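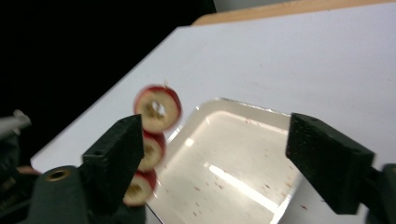

Apple rings go in crisp, come out bendy a day later. What am I doing wrong?

Antoniuk
Asked in Food Drying and Storage, August

So my sister-in-law passed along her old dehydrator when she moved, and I've been going a little nuts with it. Bananas were great. Tomatoes were okay (a bit much on the garlic, my fault). Apples are driving me up a wall.

I core them, slice them as even as I can by hand, leave the peel on, dip them in lemon water and run them at 133 degrees for six hours. When I pull a tray out they feel dry and kind of leathery, which is fine, I'd even take leathery! But I put them in a jar and by the next evening they're soft and stick together in a clump. We're in Marutport, right by the water, and the kitchen windows are open all summer, if that matters.

I've tried two kinds of apples, a sweet red one and some green ones from the market, and it's the same story with both. Do I need to go longer? Hotter? Is the peel the problem? I'd like to get this sorted before our neighbor's tree drops everything on us in the fall.

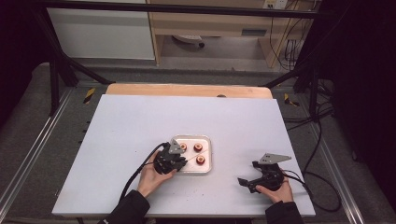 Three small rounds on a square white tray

Stavcombe

The peel is fine, I never take it off. My guess is your slices aren't done in the middle. They always feel drier than they are when they're warm, or the other way around with some fruit, so you really can't judge straight off the tray. Take one ring out, let it sit on the counter for 20 minutes, then tear it in half and squeeze the torn edge. If any moisture beads up, back in they go.

The other thing is thickness. I sliced by hand for years and my batches were all over the place – half of them done, half of them still squishy near the core. A cheap mandoline fixed it. Use the guard, please, I have the scar.

I wouldn't crank the heat. Tried that once in a hurry and got rings with a hard outside and a wet inside, and they went moldy in the pantry. Just go longer. With thick ones I've gone overnight.

Oh, and condition them! Fill the jar only part way, lid on, and shake it once a day for 7 days. If you see fog on the glass, they need more time in the machine. Any mold at all, toss the whole jar.

Cetthorpe

open windows by the ocean would do it. mine go limp if I leave them out during one TV show

Antoniuk

Thank you both! I did the tearing test on tonight's batch and yep, wet in the middle. Gave them a few more hours and shut the windows, which the rest of the house did not appreciate. Jar is on the shelf and I'm shaking it every morning with my coffee. Mandoline is on the list. Does the lemon dip slow things down at all, or should I just pat them dry first?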